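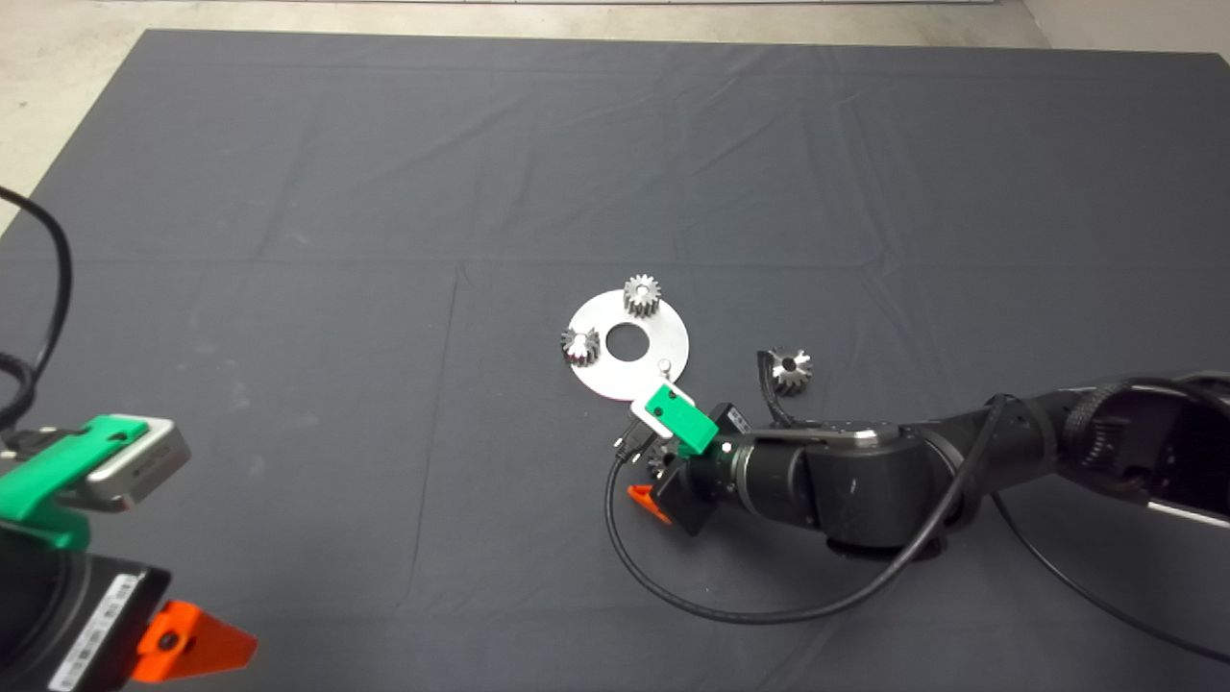

4. Setting up your work surface

A good surface makes every later step more fun, so give this one a few minutes before you open the Clundard clock kit. Pick a table you can leave alone overnight.

1. Spread a plain dark cloth over the table. Small bright parts show up beautifully against it, and they don't bounce when you drop them.

2. Smooth the cloth with your hands. A few fold creases are fine – they even stop pins from rolling away.

3. Put the lamp on your left if you are right-handed, and on your right if you are left-handed.

4. Open bag A only. It holds 56 parts, and the full kit has 426, so you really do want to keep the other bags sealed!

5. Check the bag A parts against the list on page 93. If anything is missing, write to the Stondgate parts desk and include the code printed on the bag.

Note: Kits packed before February have the short screws in bag C. They are the same screws, and they work just as well.

Caution: Do not oil anything yet. Oil goes on in section 9, after the wheels turn freely by hand.

5. Fitting the first wheels

Now the good part – you get to see things move.

1. Hold each gear by its edges and look at the teeth under the lamp. Brush off any dust with the soft brush.

2. Slide the smallest wheel onto its post. It should drop under its own weight. Never push it.

3. Spin it gently with a fingertip and listen for scraping.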